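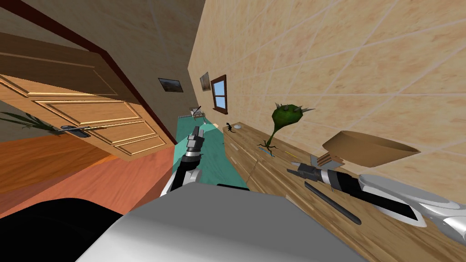

Erasto Owino 说，仿真里练得再顺也别高兴太早，先把手腕那一路画面看懂，再来跟他谈抓取。他是中午在群里发的，后面还跟了一句：光盯着头部视角调动作的人，到了比赛都得重来。我端着饭盒看完，心里不太服气，可又没法反驳，毕竟上回我就是光盯着头部视角调的，调了一整个晚上。

四月了，Storner 的校内选拔还剩22天。我们队叫 Prernisness，名字是报名截止前随手敲的，没人会念，Nermin 每次都把重音放在不同的地方，放到后来我自己也糊涂了。今天下午没课，我两点多就钻进 Domański 楼的机房，占了靠墙那台风扇最响的机器（别的机器显存不够，一开三路画面就卡成幻灯片）。

头部视角歪得厉害，整间屋子都是斜的，门也斜，墙上的小画也斜。我第一次打开的时候还以为是相机外参填错了，翻了半天配置。Nermin Eren 走过来看了一眼，叫我先把躯干和头的关节角打印出来再说。打印出来一看，头的滚转角确实不小，是上一段动作留下来的，没有复位。我就先不管它了，反正策略吃的是关节状态加画面，歪着也是一种数据嘛！Nermin 不同意，她觉得初始姿态应该统一，至少每组里统一。我们俩为这个吵了大半节课的时间，最后折中：训练用的随便歪，评测用的统一复位。我把这条写进了队里的说明，省得下周又吵一遍。

桌面上的东西是我上周摆的，铅笔、木碗、一个像擦丝器一样的小盒子，还有那株带刺的植物。摆植物纯粹是我喜欢，后来发现它真有用，刺多，轮廓又怪，手臂路过的时候碰撞检测特别容易报警，等于白捡一个压力测试。Nermin 管它叫“考官”。我现在规划路径的时候，脑子里第一个念头就是离考官远一点。

下午的正事：黑色长杆

任务很简单，右手去夹一根黑色的长杆。说起来简单啊，我从两点多弄到快六点。

先是坐标系。杆子的原点我以为在中间，写抓取点的时候就按中间算，结果夹爪每次都往一头偏。我把偏移量改了又改，越改越像在猜。后来老老实实把模型文件打开，原点在一端。就这么点事，耗掉我一个多小时，我气得去楼下 Wodudport 买了一杯豆浆（那家店的豆浆今天特别甜，是不是换了配方？），上来以后把笔记本翻到新的一页，写了四个大字：先看原点。

然后是接近方向。从上往下夹的话，手腕会拧到关节限位附近，动作抖得没法看。从侧面夹，手指容易先蹭到桌面。我试了斜着来，俯角一点一点加，加到手腕舒服、手指也不蹭桌子为止。这部分我还挺得意的，因为完全是自己试出来的，没问 Erasto。

最后才轮到他说的手腕画面。一开始我真看不懂，满屏都是木纹，一大块一大块的，分不清哪边是上。我把手腕画面和头部画面并排放，手臂一小步一小步地走，每走一步就在纸上画个箭头，画到第三张纸总算有感觉了：手指永远在画面底下，别的东西全是绕着它转的。认准这一点，后面就快多了。杆子在两根手指上方竖着，手指一边一根，位置对得很正，我当时差点在机房里叫出声来。旁边有位同学在写论文，我忍住了。 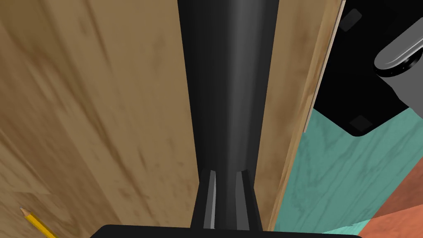 晚上：跑批和返工

吃完饭回来，Erasto Owino 也到了，他把外套往椅背上一搭就开始看我的日志。他看日志的方式很气人，从最后一行往上看，看到一个地方停下来，也不说话，就拿笔敲屏幕边框。我凑过去，哦，夹爪的闭合指令和到位判断写在了同一个周期里。也就是说手还没到，命令已经发了。我下午几次觉得“差一点点”，很可能就差在这儿。

改起来不难，加一个等待，再加一个位置误差的阈值。难的是阈值取多少。取得太紧，手臂就在那儿磨蹭，永远觉得自己没到；取得太松，又回到老毛病。Erasto 建议先松后紧，分两段判断，我照着写了，代码丑得要命，明天再收拾。

我们挂了130次随机初始位置跑批，杆子每次稍微挪一挪，转一转。跑的时候 Nermin 在旁边整理评测表，她把失败分成了6类，没到位、碰桌面、碰植物、夹偏、滑脱、超时，以后每条失败都要填一类，不许写“其他”。我说那总有说不清的吧，她说说不清就再放一遍录像，放到说得清为止。好严格，可是我喜欢这样，上学期的项目就是“其他”太多，写报告的时候谁也讲不出个所以然。

跑批要等，我就顺手翻手腕的画面，一张一张往后翻。有一段特别好玩，夹爪张着，里面什么也没有，满眼都是瓷砖，考官的刺从角上探进来。光看这一张我根本说不出手臂在哪儿，得靠窗框去推。我拿这个考了 Nermin，她把头歪过来歪过去，歪了好一会儿，给出的答案跟我推的还不一样，我们就去查关节角，查完两个人都不说话了（都没对）。

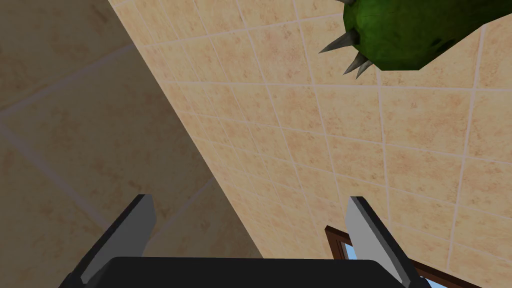 手腕视角：张开的夹爪、瓷砖墙和考官的刺

我后来想了想，Erasto 中午那句话大概就是这个意思。头部视角里什么都认得，门是门，碗是碗，人很容易以为自己懂了。换到手腕上，东西只露一小块，还老是换方向，连我都要翻关节角，凭什么指望策略看一眼就会呢？所以今晚临时加了一项：每次改完动作，先抽9张手腕画面，三个人分开写下手臂大概的位置，再对答案。Nermin 说像小时候的听写，Erasto 说可以，但输的人去买豆浆。我觉得他早就想好了。

还有几件零碎的事，趁没忘记下来。

铅笔要不要换个颜色？现在是黄的，跟木桌面放一起，在手腕画面里有时候不太显眼。先不动，等 Nermin 的评测表填满一版再说。

那个小盒子的碰撞体好像比外形大一圈，手指离得还有段距离就报接触了。要查。

说明文档里“左手”“右手”得写清楚是机器人的左右，我今天自己就看反了一次，把左臂的限位改到右臂上去了，改完还纳闷怎么一点效果都没有。

头部滚转角复位的脚本，答应了明天交给 Nermin，不能再拖。

快十一点锁门，我们最后走的。跑批还没跑完，机器留着没关，我在显示器上贴了张条子，写着“正在运行，请勿关机”，Erasto 又在下面补了一行更大的字。回宿舍路上风挺大，我一直在想闭合之前那一小段等待能不能不用固定时长，改成看速度，速度降下来再闭。想得太投入，走过了宿舍楼，又折回来的。明早起来先试这个。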